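Pliser Dining Services
Trays and Serving Utensils: Frequently Asked Questions

The following answers apply to all dining rooms operated by Pliser, including the Prasik Hall cafeteria and the Li Center café. Questions about menus, allergens, and meal plans are addressed on separate pages.

Borrowing

Who may borrow trays and utensils?
Any registered group may borrow trays, tongs, serving spoons, and table knives for an event held on the grounds. Individual residents may borrow up to two trays at a time. Requests are made at the service counter in Prasik Hall, which is open from 8 a.m. to 6 p.m., and on Saturday until noon.

How much notice is required?
Small requests may be filled the same day if stock allows. A group that needs more than 76 place settings should write to the office at least 6 working days ahead. Requests for August should be submitted earlier, as much of the stock is withdrawn that month for inspection and replacement.

Is there a charge?
There is no charge for borrowing. Items that are lost or returned damaged are billed at replacement cost to the account given on the request form.

May borrowed items be taken off the grounds?
No. Groups holding an event elsewhere should contact the Jimex rental desk, which maintains a separate stock and sets its own terms.

Setting Out a Tray

What belongs on a serving tray?
A serving tray for shared food holds one pair of tongs and, where the food requires cutting, one knife. Plates, napkins, and individual flatware are placed at the end of the line and should be kept off the serving tray.

How should the tongs and knife be placed?
Both should lie flat within the rim. Long tongs may be laid diagonally if they do not fit along the length of the tray. The knife is placed nearer the front edge, parallel to it where possible, so that the person serving can find the handle without reaching across the blade.
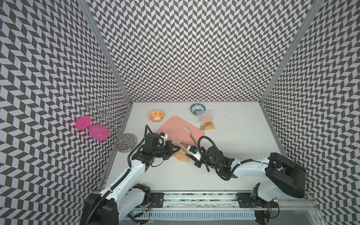

Trays should be set far enough from the edge of the table that a sleeve or bag will not catch them. On a crowded serving line, it is preferable to use fewer trays and refill them than to let the rims overlap. Tongs that have fallen to the floor must be exchanged at the counter. Wiping them with a napkin is not sufficient.

Do the tray colors have a meaning?
No. Trays are purchased in several colors according to what the supplier has available, and the colors may be mixed freely. Allergen information is given only on the printed card beside each dish and should never be inferred from the tray.

May one pair of tongs be used for two dishes?
Each dish must have its own pair. This applies even when the dishes appear similar, such as two kinds of rolls. Additional tongs are available from the counter during service.

Cleaning and Return

Do borrowed items have to be washed before they are returned?
Food should be scraped off and the items rinsed. Full washing is done by kitchen staff. Please do not put trays in a household dishwasher — the heat of the drying cycle can warp them, and a warped tray will not stack.

How should knives be returned?
Knives are returned in the lidded bin at the left side of the return window. They must not be left in a stack of trays or wrapped in a towel, where staff may not see them.

What should be done with a cracked tray?
A cracked tray should be taken out of use immediately and handed to staff separately from the others. Hairline cracks at the corners count as damage even if the tray still feels firm. No charge is made for ordinary wear.

When are borrowed items due?
Items are due by 10 a.m. on the working day after the event. An extension may be granted if it is requested before that time and no other group is waiting.

Contact

Questions not answered on this page may be directed to the Pliser service counter, extension 904. Messages left after closing are returned the next working day.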